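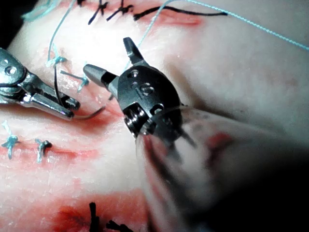 Instrument with open jaws above a stitched practice pad.

Aguirre to Open Silver Hallmark Archive in April

Aguirre, the silver jewelry house, announced today that its archive of maker's marks will open to collectors and dealers in April. The archive holds 3,760 marks, including 1,111 from the former Hekard workshops — many of them never before published.

"Buyers ask us each week who made a ring or a brooch," said Yatziri Alvarado, director of the archive. "They will now be able to look it up themselves."

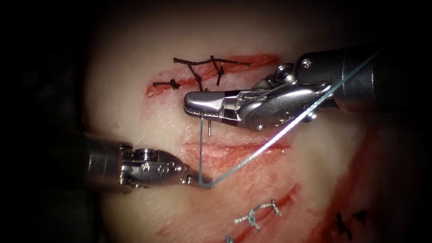

Two instruments over the pad.

Access is free at the Aguirre reading room, open daily from 10 a.m. Written requests will be answered within 13 working days.

Media contact: Gijs Smits, Aguirre press office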